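May, late, kettle on again

I have spent three evenings now with the same working paper and I think I finally understand it, or at least I understand why Elínborg was so pleased with it. She has been at this exchange rate business for as long as I've known her, and it's lovely to see her with something finished in her hands. The question is a simple one when she says it out loud: when a small country raises its interest rates, who feels it first, the people with mortgages or the firms that borrow abroad? She and Bjarke went through the books of 956 firms to find out, and the answer seems to be the firms, and by a good long stretch.

I would have guessed the mortgages. My own went up by 340 a month last year and I felt it plenty, thank you! But Bjarke explained it to me over soup, very patiently, drawing on the back of a Marurell envelope. Most households he looked at had a fixed rate for a while yet, and the firms were rolling over their loans every few months, some of them in dollars, so they got the higher rate and the currency move both at once. I kept the envelope. It's in the back of this book if I ever need it again. 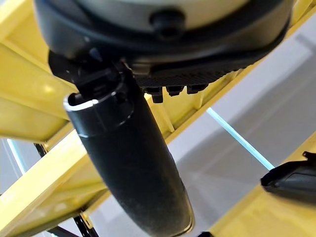 Black and cream, from underneath. May.

Now for the part I keep going back and forth on. Ezequiel read the draft in one sitting (he reads like other people eat peanuts) and he thinks they lean too hard on the exporters. An exporter with dollar loans also has dollar sales, he says, so of course it rides out a weak currency better than a bakery does, and you can't put the two in one pile and take the average. Elínborg says they didn't, and that it's all in the appendix. I went and looked and it is in the appendix, but you have to want to find it. I told her so as gently as I could and she laughed and said she'd move one table up front.

Sólveig called in the middle of all this to ask if I'd still give the talk to her savings club, and like a fool I said yes, and now I have to make bond spreads friendly to a room full of people who would much sooner hear whether to fix or float. I may start with the bakery. Everybody likes a bakery. If it borrows 1,000 and the rate goes up while flour is priced in dollars, you can see the squeeze without a single chart, and then I can slide the paper in behind it while they're having their coffee.

Before I go up I had better write down what I promised, or it will all be gone by breakfast.
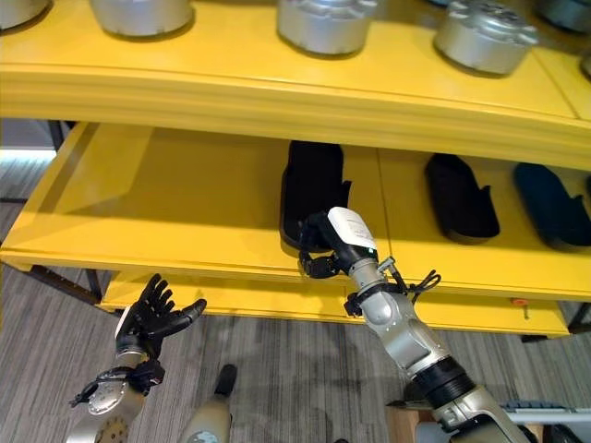 Things to do before the talk

Ask Bjarke if the numbers hold up with the banks left out. He thinks so but hadn't run it.

Write back to Mikkel about the title. He wants the word "pass-through" in it and I would like to talk him down.

Find my good glasses.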